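Fri 4 September
By Gianni Palumbo

The Return of the Shared Linen Room

When the housing association at Flundalley reopened its linen room in April, it expected modest demand. The room had been closed for years, and most residents had come to buy, wash and replace their bedding alone. The association now lends to nearly 400 households, and the model is being studied in the neighboring town of Skisus.

The principle is simple. Members pay a small yearly fee and borrow sheets, blankets and winter clothing for as long as they are needed. Families with growing children have been the most frequent borrowers.

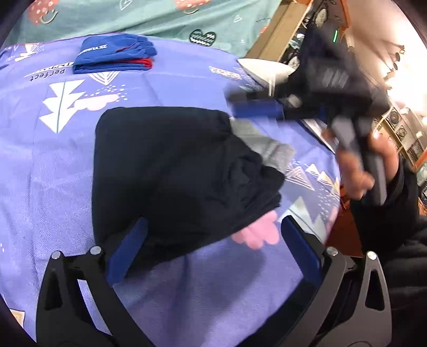
Folded clothing on a printed sheet.

The association does not regard lending as charity. Its rules make no mention of income, and every member may borrow up to 5 items at a time – a limit that has been raised twice at the request of larger families. Repairs are carried out by Marchetti, a local workshop that also trains apprentices in mending. 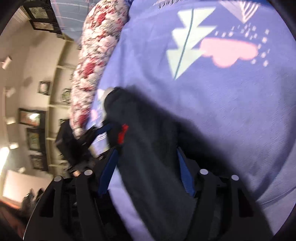
Costs remain the principal concern. Laundering is the largest expense, and the contract with Colta will come up for renewal next year. The association has asked the town for a grant toward 2 new machines, and a decision is pending. In the meantime, donations of sound cotton bedding are accepted on weekday mornings.

Contact the editors | Copyright, all rights reserved | Back to top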